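FOR IMMEDIATE RELEASE
February 14, 2018

Markenent lets go of the pendant: Skarby teaches robots by hand, or from the next room

Markenent today released Skarby, a teaching kit for people who know how a job is done and would prefer not to write it down as code. The operator takes a robot arm by the wrist and moves it through the task, or steers it with a hand controller from a desk. Skarby records the lot, hesitations included.

The hesitations were the hard part. Early users paused to think, scratched their noses and took phone calls, and the software learned all of it with great devotion. Version 1.0 lets the operator trim a recording before it is used, and marks any stretch where the arm has stood still for longer than four seconds.

"We spent a year asking skilled people to explain what their hands were doing," said Abimbola Okonkwo, head of product at Markenent. "They were very polite and it was no use at all. Then we gave them the controller and went to make tea."

During the trial period 46 operators recorded 501 demonstrations, of which 366 were judged good enough to keep. The remainder have been kept as well, in a separate folder, and are popular at staff lunches.

Skarby comes with Taveo, a simulator in which the same controller drives a rendered arm over a rendered table. New operators start there with small cubes and a mat, and may knock things about as much as they like. Recordings made in Taveo are saved in the same format as those made on a real arm – a dull feature to announce, and the one trial users asked for most.
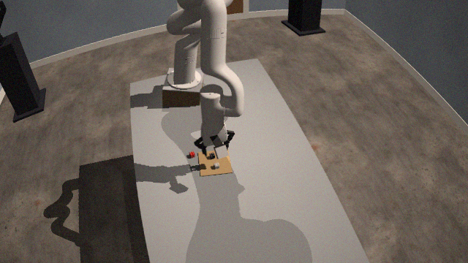 Issue 4

A training session in Taveo, with the gripper low over the mat and three cubes, red, black and white, to practise on. Beginners tend to approach from too high and correct late. Those with years on a real production line do much the same, only with more confidence.

Hand guiding needs an arm that can be moved safely with its motors on. Remote control works with any arm on the supported list, which comes with the kit. The first paying customer, the parts supplier Ugwu, will use Skarby to teach sorting and tray loading.

Skarby is on sale now, with Taveo included. A left-handed controller layout follows in June, after a number of letters, several of them smudged.

Press contact: Markenent press desk. Demonstrations by appointment.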